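Backup notes, August

I moved the home backups off the old setup this month and am writing down what changed, mostly so I can find it again next year.

The previous arrangement was a nightly rsync to a USB drive plus a weekly copy to a second drive kept in a drawer. It worked in the sense that files existed on both drives. It had no versioning. When a spreadsheet got corrupted in spring, the bad copy had already replaced both good ones before I opened it.

## What I wanted

- Versioned snapshots, deduplicated
- Encryption before anything leaves the house
- A restore I can run from a borrowed laptop with one binary and one passphrase

I looked at restic and Borg. Both would have done the job. I went with restic, mainly for the single static binary. Joonas Heiskanen runs Borg on his own machines and thinks I chose wrong; his argument is about compression, and for text he may have a point. Most of my data is photos and scanned paper, which don't compress much either way.
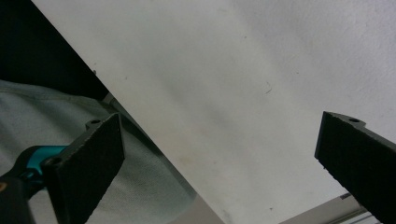 The source set is 229 GB. The first run to the local disk finished overnight. The first run to the remote box took much longer, as my upload speed is poor, and I had to restart it once after the router rebooted. restic picked up the blobs it had already sent, so the restart cost me little besides the rescan.

The hostnames are cundwood for the local machine and zaltari for the remote one, which sits in Valentyna Horobets's utility closet. I have her backups on my end under the same terms.

## Retention

Current policy:

`restic forget --keep-daily 14 --keep-weekly 8 --keep-monthly 24 --prune`

I run backup nightly at 2:10 a.m. and forget/prune by hand once a month. Prune takes an exclusive lock on the repository. I had it chained to the nightly job at first, and a slow prune collided with the next backup, which then exited with a lock error and sent me no mail because I had the cron output going to /dev/null. That has been fixed. Output goes to a log, and a nonzero exit sends a message to my phone. 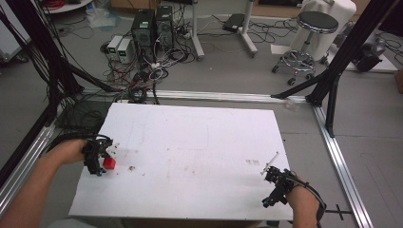 Excludes are in a file, one pattern per line. Caches, node_modules, browser profiles, the Downloads folder. I left out thumbnails too, then put them back when I found that one old photo program stores its edits in the same directory.

## Test restore

I restored one folder of 2263 files to an empty disk on a laptop that had never seen the repository. Checksums matched on all but 2. Both were mailbox files that had been written to after the snapshot, so the mismatch was expected. I should have compared against a frozen copy.

Things still open:

1. `restic check --read-data-subset` on a schedule. Right now I run it when I remember.
2. Append-only access on zaltari. At present the client key can delete snapshots, so anyone who gets into cundwood can wipe both repositories.
3. A printed copy of the passphrase somewhere outside the house.

Ekua Tsikata suggested rest-server with the append-only flag for item 2. I have it compiled but not deployed. Prune would then need to run on the remote side with a separate credential, and I haven't worked out where that credential should live.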